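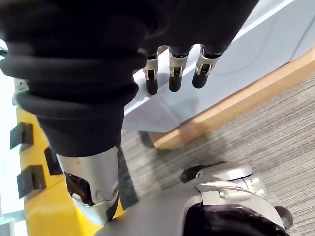

Rosine Collet 在上一篇底下留言说，旧书信要按收信日期排，不要按写信日期排，因为读信的人只认得自己拆开它的那一天。我想了两个晚上，还是没有照办。

外婆留下的信装在两个饼干盒里，一共80多封，大部分是八月写的，那时候外公每年都去外地修水渠。信封上的邮戳有一半糊了，看不出收到的日子。信纸上的日期倒是清楚，他写字用力，背面都能摸到。所以我按写信日期排，邮戳能认的，用铅笔在右上角另记一笔。

排的过程比我想的慢。有几封只写了“初六”，没有月份，得靠内容猜。有一封提到家里的猪卖了，另一封又问猪喂得怎么样，显然顺序不能反过来。还有一封编号3661，是工地统一发的信纸，我起初以为是外婆自己编的，翻到后面才看到别的纸上也印着号。

信里没有什么大事。雨下了几天，伙食里有没有豆腐，鞋底磨穿了要一双新的。外婆的回信一封也没找到，舅舅说可能是外公搬宿舍时丢了。我只能从他的话里倒着看她问过什么，比如他连着三封都在解释为什么没有买那块蓝布。

Régis Courtois 建议我先全部扫描再分类，这个我听了。扫完存了一份在硬盘，一份给了舅舅。原件换成无酸纸袋，每袋一封，折痕照旧，没有压平。

剩下五封实在定不了年份，单独放在第二个盒子的最底下。下个月回老家，带去问问姨婆，她还记得那块蓝布。

2025-04-24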